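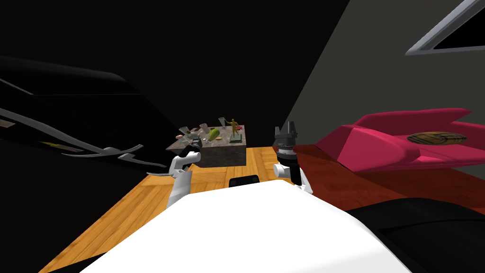
Clearing glasses with the Palo — quick guide for floor staff

Practise in the simulator first. Same arms, nothing breaks.

1. Pick the job on the tablet. Glasses first, ornaments last.

2. Switch to the gripper view. Fingers wide open before you go near anything.

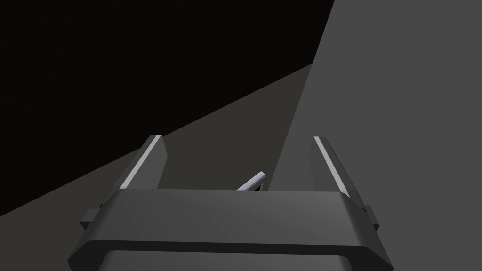
3. Line up, close slowly. Near a wall? Stop and check your gap. 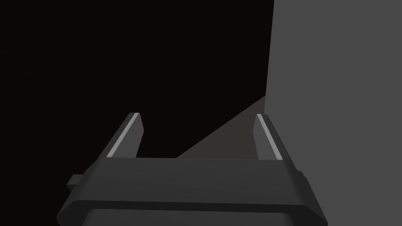

Then back off and try again. Daryna took 38 goes, so dont panic.

Your shift changes a bit — less carrying, more watching. Rota questions to Gus.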